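Warnen Opens Public Testing for Virtual Reality Title Rinus

Print | E-mail

Warnen has opened public testing for Rinus, its first game made entirely for virtual reality headsets. The studio confirmed that 1,000 places were offered in the opening round and that 2,067 players had applied by the time registration closed. Places were assigned by draw.

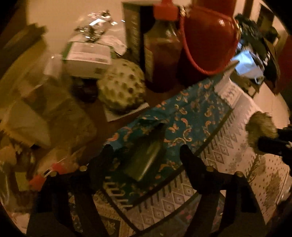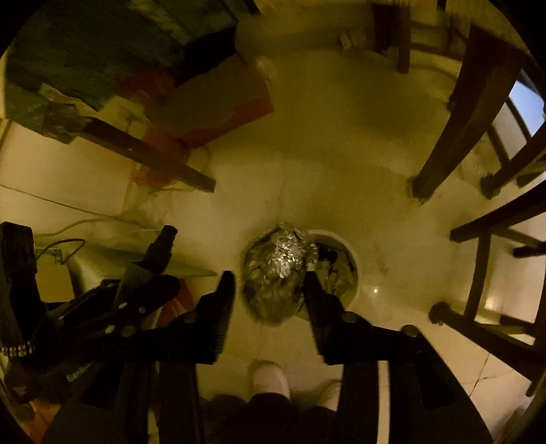

What the Test Includes

Participants will have access to three of the game's chapters, along with a seated mode and a standing mode. The test build supports both motion controllers and a standard gamepad. Progress made during testing will not carry over to the finished version.

"Our priority at this stage is comfort," said Liliana Testa, director of the project. "We are asking players to tell us where they stopped, how long they had been playing, and whether they wished to continue."

Testa added that turning speed, text size and the height of menus may all change before release. Players who took part in the closed trial in February do not need to register again and will receive the new build automatically.

Second Round Planned

Applicants who were not selected remain on the list for a second round. Warnen has not announced when that round will begin. It will add a fourth chapter, set in the harbor town of Grostetti, and will be the first to include the game's cooperative mode.

Music for Rinus is being recorded by the Galli sound studio under the direction of Italo Greco, who also wrote the score. A price has not been set, and the company declined to say which headsets will be supported at launch.

Print this article | E-mail this article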